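# Plarnari opens its doors, and its toy kitchen

2026-07-19

Plarnari let the public into its Murnusska workshop for an open day this weekend, and some 30 people came to see whether a robot arm can be trusted with the cooking. After two hours, I'd say the question is still open.

The company calls its kitchen project Tallier. Its kitchen, visitors learned, is child-sized, with a play stove and a pair of small sinks. Project lead Chidubem Ezeani told the crowd that a small kitchen is "a fair test of reach and care." Maybe so. A real one has grease, steam and somebody in the way.
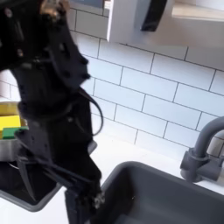 Ezeani spoke at length about how the arm moves between sink and stove, and said it had been through 114 practice sessions since March. Asked how many of those went well, he said the team was "still sorting the data." He wouldn't give a price or a date for a home version either – only that there would be one.

The crowd was polite about it. Ngozi Bako, who runs a lunch counter nearby, wanted to know who washes the robot. Nadhirah Nair, an engineer on the project, said cleaning was "on the list." 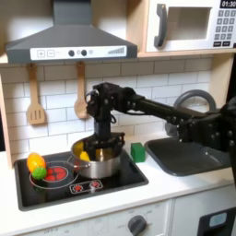 The Tallier arm with its gripper in a saucepan at Plarnari's open day.

Nair was the more candid of the two. She said the arm does better with toy food than with anything soft, and that a person stays close by during every run.

Plarnari plans a second open day but has not set a date. Entry will again be free, with sign-up at the front desk.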